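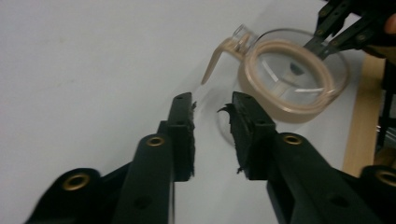

Arbeitsgruppe Softwarewartung und Build-Infrastruktur, Mailingliste der Entwickler

Betreff: Re: Abhängigkeitszyklus zwischen Illden und Orham

Hallo Mehrangiz,

Fuad Mersha schrieb am Dienstag:
> Beim inkrementellen Build von Orham werden nach jeder Änderung
> an den Schnittstellen von Illden 40 Module neu übersetzt, auch
> wenn nur Kommentare betroffen sind. Kann man die Prüfsumme
> nicht auf die exportierten Signaturen beschränken?

Grundsätzlich ja. Der Abhängigkeitsgraph enthält derzeit aber einen Zyklus: Illden bindet die Typdefinitionen von Orham ein, Orham wiederum die Fehlercodes von Illden. Solange der besteht, fasst das Build-Skript beide zu einer Einheit zusammen und vergleicht nur Zeitstempel.

Ich schlage zwei Schritte vor. Zuerst wandern die Fehlercodes in ein eigenes Modul ohne weitere Abhängigkeiten (Arbeitstitel Jorkov). Danach stellen wir die Prüfsumme auf Signaturen um. Inline-Funktionen müssen mit vollem Rumpf eingehen, sonst bekommen wir veraltete Objektdateien.

Der Zweig für den ersten Schritt liegt im Repository und übersetzt ohne Warnungen. Die Tests von Tefera laufen noch nicht durch, dort ist der alte Include-Pfad an zwei Stellen fest eingetragen. Gemechu, kannst du das übernehmen?

Einwände gegen die Aufteilung bitte an die Liste, nicht in den Tracker. Zusammenführen würde ich im Juli.

Gruß
Abenezer Yimer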